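Call for participants: home cooks to test steamed bun instructions

Posted 8/2/20

Skomeo is looking for people who cook at home to try out a set of written instructions for making and steaming plain buns. Sessions are held at our test kitchen in Brerkeddale through the end of September. You do not need to have made buns before. We want a mix of people who steam food every week and people who have never owned a steamer.

What the study is about

We write the booklets that go in the box with small kitchen appliances. The one we are working on now is for the Gautam, a tabletop electric steamer with a starter recipe for buns. The last draft ran to 1,084 words and readers told us it was too long. They also said it skipped steps they wanted, mostly on shaping the dough and on how far apart to set the buns. We have rewritten it and need to see where people slow down, go back a page or do something other than what the page says.

We are testing the booklet. We are not testing you, and there is no score.

What you will do

You will work alone at a table with the booklet, the steamer and everything else the recipe calls for. The dough is mixed and rested before you arrive. You will divide and shape it, set the buns in the steamer, steam them, and move them to a plate. While they steam you will fill in a short form. Afterward one of us will sit down with you and go through the booklet page by page.

Four buns to a batch is what the current draft calls for, with space left between them.

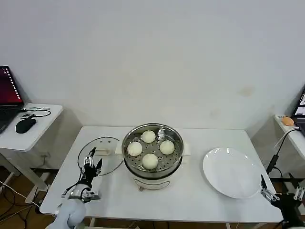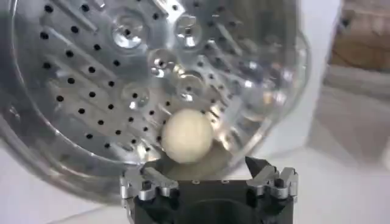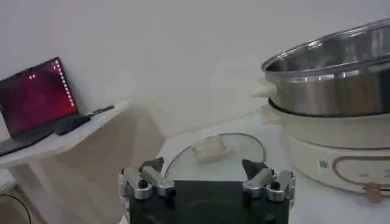
Each session takes 2 hours, including the talk at the end. Most of the standing is in the first half. A stool is available if you would like to sit while shaping, and the table height can be changed if you let us know before you come.

Please read the booklet only when you are told to start. If you get stuck, say so out loud and keep going as best you can. Staff will step in for anything to do with safety but will otherwise leave you to it - some people find this odd for the first few minutes.

Who can take part

You should be 18 or older, live within driving distance of Brerkeddale, and be comfortable reading a few pages of English. You should also be able to lift a pot with water in it and work near steam.

Please do not apply if you have a wheat allergy or celiac disease. The dough contains wheat flour, yeast, sugar, salt and a little oil. There is flour on most surfaces by the end of the day. Tasting the buns is optional.

We can't accept people who work for an appliance maker or who write instructions for a living. If you took part in our rice cooker study last year you are welcome to apply again.

Pay

Participants receive $108 for a completed session, paid by check or prepaid card before you leave. If we have to stop a session early for a reason on our side, you will still be paid in full. Parking behind the building is free. We do not cover other travel costs.

We plan to see 200 people in total, with no more than one session per person. Morning, afternoon and early evening times are open. Evening times fill first.

What to bring and wear

Bring a photo ID and your reading glasses if you use them. Wear closed shoes and sleeves that can be pushed up. Aprons, towels and oven mitts are provided. Please take off rings before shaping the dough, or leave them at home. If you have been sick in the past few days, call us and we will move your session.

Your information

We keep your form and our notes under a participant number. Your name and contact details are stored separately and deleted when the study closes. You can leave at any point and ask us to throw out your form.

How to apply

Write to Mamta Uniyal, Participant Coordinator, Skomeo, Brornlow Building, Brerkeddale. Include your name, a daytime phone number, how often you cook, whether you have used a steamer before, and two or three times that would suit you. Mention any allergies, and anything we should set up ahead of time.

You will get a reply either way, usually within a week. If you are chosen, we will send a consent form to read before your visit and directions to the side entrance. The front door is locked after office hours, so please use the side one for evening sessions.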